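Savon build thread, continued
30 Aug 2022

Back at the Sallow shared shop, working on hand-held grippers. The plan everyone signed up for in June: a person does laundry chores wearing the grippers, a robot arm copies it later. I said then that I didn't buy the second half. Still don't. But I like building linkages, so I'm in.

Parts so far: 57 dollars for my share, and most of that went to Amrani for bushings and screws. The printed links cost next to nothing unless you count the failed ones. I'm not counting the failed ones.

People keep asking why I'm down on this when I'm the one holding the hex key. Easy. Every home laundry robot I've read about folds one towel, on one table, very slowly, and then there's a button saying preorder. I'd like to see one deal with a zipper.

So the zipper is what I asked for. Mesh wash bag, the kind you put delicates in. Soft, slippery, folds over on itself, and you have to hold it still with one side while the other side does something useful. 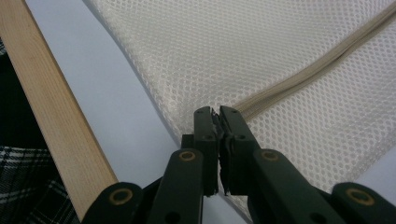

The parallel linkage is the one part of this project I'll defend. It's the Trunitz layout, which a few of us had been arguing about all summer, and the point is that the jaws stay square to each other as they close. You want that on thin stuff. Look where the jaws meet the mesh, right by the low end of the zipper: it's a crumpled bit of edge squeezed between two flat fingers. Flat on flat is fine for a wood block. For cloth I'd want something grippier on the inner faces, and I've said so at two meetings now.

The other argument was bushings or just bare plastic holes. I lost a whole evening to that one. Bushings won. They do look nice, I'll give them that. Ask me again after a few hundred squeezes whether the play in the joints has gone away or only moved somewhere else.

My own rule for this stage: no video clips. You can make anything look good in six seconds. I want a boring sheet of paper with tries on it and a mark next to each one, including the ones where somebody swore.

We settled on 30 tries per person before anyone is allowed to say "it works." I asked for more. Got told to bring snacks if I wanted more.

Also the wiring. One cable for each gripper, and I do not trust either of them. Anything that hangs off your hand is going to snag sooner or later, and then your nice clean data has a tug in it that has nothing to do with laundry.
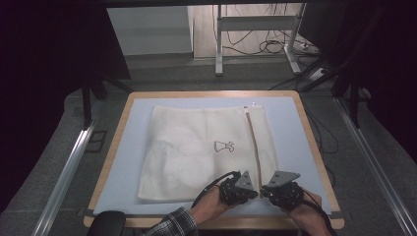 Naima Alaoui replied that I'm grading the wrong thing, and that a tool can be worth building even if the robot end of Savon never folds so much as a sock. She says a gripper a person can wear tells you quickly which jaw shapes are hopeless, and that's cheaper than finding out on an arm.

OK, fair. I'd sign that. What I won't sign is the line in the project notes about "everyday household use." Whose household? Mine has a cat and one working lamp.

She also wants to swap the fingertips before the next round. Fine by me, as long as we change the tips and leave the rest alone. Last time we changed tips, screws and the strap on the same night and learned exactly nothing.

To the person asking for the files: not yet. The outer links have a weak spot near the pivot and I don't want to get mail about it. Once the 33 percent infill version has had a proper beating I'll post whatever survives.

Next up is rubber on the inner faces, if the glue I ordered ever shows up.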